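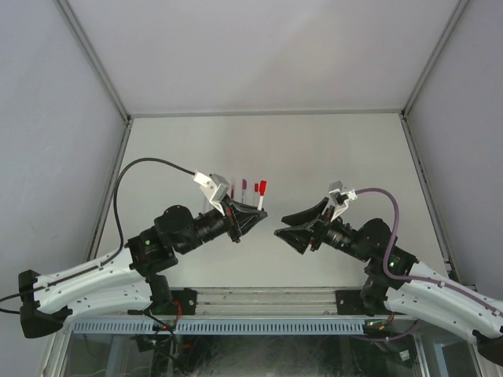
Whiteboard markers: which cap goes on which, and should they stand up or lie down?

Posted by Lihua Zeng on Thursday evening in Home, School and Hobby

Hello everyone, I hope this is the right section, and please move it if it isn't. I help to run a homework club at the community rooms in Narkthorpe and I seem to have become the person who looks after the whiteboard pens. I don't mind a bit, I rather like a tidy pot of pens, but I am getting through them at a shocking rate and I'm sure most of them aren't really empty.

We have 28 pens in all, in two makes that came to us at different times. The older ones are Notow, the chunky sort with a white barrel, and the newer ones are Grelo and a good deal slimmer. At the end of a session there are caps all over the table and the children (bless them, they do try) push on whichever cap is nearest. So I get a blue pen wearing a red cap, or a fat cap perched on a thin pen and wobbling about, and by the next week that pen is faint and scratchy and somebody brings it to me with a very sad face.

What I'd like to know is three things really. Does it matter if a cap from one make goes on the other, so long as it stays on? Should I be keeping them upright in a pot, or lying down in a tray? My sister says upright with the caps at the top, the lady who had the job before me swore by flat, and I've been doing a bit of both, probably the worst of all worlds. And is there any bringing back a pen that has gone faint, or should I just be firm with myself and bin it?

Sorry this is so long, I did mean to write two lines!

Caldeira
Replied the same evening

Hello Lihua, not too long at all, and you've come to the right person because I taught for years and I must have put the caps back on half the pens in the county.

Yes, the cap matters, and staying on isn't quite the same as sealing. Have a look inside a cap and you'll usually find a smaller ring or sleeve that closes up around the nib end. On the proper pen it goes home with a little click, or at least you feel it stop. A cap from another make may grip the outside of the barrel quite well and still leave a gap further in, and then the ink dries out overnight. My test is to press it on and give it a gentle twist. If it turns freely or rocks from side to side, it's the wrong cap, whatever the colour says.

With two makes I would split them up altogether. Put a band of masking tape on the barrels of one lot and a tiny piece of the same tape on their caps. It looks a bit home-made but even the little ones can follow it, tape to tape and plain to plain, and then colour to colour.

For the end of the session, do the caps first and the pens second. I used to have the children spread all the loose caps out on a clear bit of table, well apart so that every one could be seen, and then we went through the pens and found each one its partner. A white table is lovely for this as the colours show up so well. 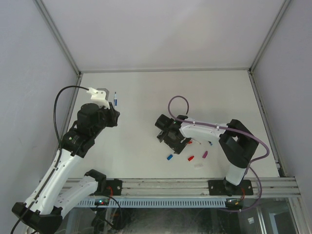 Blue, red, purple and translucent white caps out on the white table, with a blue-and-white marker standing at the left.

You do have to watch the pale or see-through caps on a white top, they're the ones that get swept up with the rubbish. I lost a good few that way before I learned to run my hand over the table first. Keep a jam jar for any odd caps left over as well. When a pen finally dies, its cap goes in the jar, and sooner or later you'll be very glad of it.

As for the faint ones, try laying the pen flat with its cap firmly on and leave it for 12 hours. Quite often that is all it wants, particularly if it's been kept nib up. Please don't let anybody shake it hard with the nib pointing at the board, or at their school jumper!

bramblejar
Replied the next morning

flat. always flat. just throw the scratchy ones away, they're not worth the bother

Old Pennyfeather
Replied the next afternoon

I don't disagree with flat, it's what I do at home, but a tray of pens in a busy room is a nuisance and they roll. If yours have to stand in something, I'd have them nib down, and that means caps at the bottom. Your sister's way looks nicer, I grant you, and it is much easier to see which colour you're picking up.

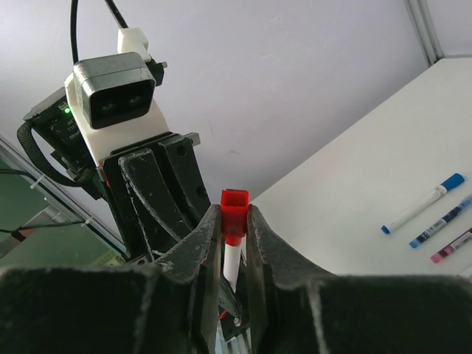
The trouble is that the ink has a whole week to settle towards the other end, so the nib is the last place to get any. For an afternoon's use it makes no difference at all and I'd let the children have them whichever way round they like. It's only the long rest between clubs I would worry about. We have a shallow cutlery tray that fits on a shelf, with one colour to each compartment, and they lie in there quite happily from one week to the next.

One more small thing. When you're taking a cap off or putting it on, hold the barrel near the top, just under the cap, and push straight. Little hands tend to hold the far end and come in at an angle, and then the nib catches the rim and gets squashed over to one side. A squashed nib will write faintly even when there's plenty of ink, so have a look at the tips before you decide a pen is finished.

I'm afraid I don't agree about dripping anything on the nibs, in case somebody suggests it. I tried it with two old green ones and got a pale puddle and a very grubby thumb.

Lihua Zeng
Replied on the same page

Oh, thank you all so much! I've been round with the masking tape this evening and found that a whole handful of the Notow pens had Grelo caps on, so that explains a lot. The faint ones are lying down on the kitchen windowsill with their own caps pressed well on, and I'll try them on the board before the children come in. Caldeira, I have a marmalade jar washed and ready for the odd caps. Now I only need to find a tray that will fit in the cupboard with the glue sticks.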